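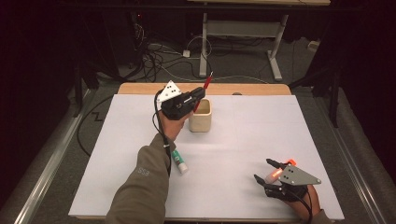 Figure 3. Pen-sorting task with the Bilero hand-held gripper pair. The left gripper holds a red marker above the ceramic cup.

4.2 Desk tasks

We tested the Bilero kit on short desk tasks of the kind a small laboratory would want to record. The kit is sold as a pair of hand-held grippers, each with a dotted marker plate and its own cable, together with the recording software. We bought it at list price and had no contact with the maker during the trial.

In the pen-sorting task (Figure 3) the operator picks up pens from a paper-covered table and places them in a small cup. Three operators took part, none of whom had used the grippers before. Each was given 14 minutes of practice. Recording then went on over several days at our Akbridge site and gave 3846 attempts, of which 78 were thrown out by the software for lost tracking. Most of these losses came when the operator turned a wrist far enough to hide the marker plate.

The cables were the main complaint. Two operators asked for a longer lead, and one ran it along the forearm to keep it clear of the work. The jaws held thick pens well but slipped on thin ones, and we replaced the pads once. Sikora and Ghauri report similar wear on the older Zenuria model. Pad life is taken up again in Section 4.4.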